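Capítulo 7
La cadena de custodia y el proceso penal

Objetivos. Saber qué es un indicio, cuándo pasa a ser prueba, quién responde de él. Nociones de plazo y de nulidad.

Empezamos por un caso. Julio, robo con violencia en un almacén de la firma Skalano. Un vigilante herido, dos detenidos, 3000 euros que no aparecen. La instructora, Melati Halim, recibe el atestado con 33 indicios numerados. En el juicio la defensa pregunta por uno solo: el número 12, un guante. Entre la recogida y el laboratorio hay una noche entera sin firma. Ni hora, ni agente, ni lugar de depósito. El tribunal lo excluye y la acusación se queda con un testigo que dudaba.

De eso trata el capítulo. Quién recoge, quién embala, quién traslada, quien abre. Cada paso, una firma y una hora. Parece burocracia; en sala pesa tanto como el análisis.

Ojo con los términos. Indicio, evidencia y prueba no son sinónimos, aunque la prensa los mezcle a diario. Ver glosario, pág. 700.

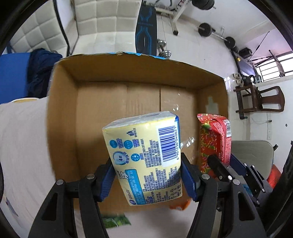

Fig. 7.1. Paquete de pañuelos con su código de barras, 6 901236 040621.

El número de serie o de lote identifica un modelo, no un objeto concreto. Por eso la etiqueta judicial va aparte y es única. Volveremos a ello en 7.3, con el caso Butwood, donde se confundieron dos bolsas de un deposito de alrededor de 100.

Antes de seguir, repasar el capítulo 6 (entrada y registro). Sin registro válido lo demás sobra.

7.1 La recogida en el lugar de los hechos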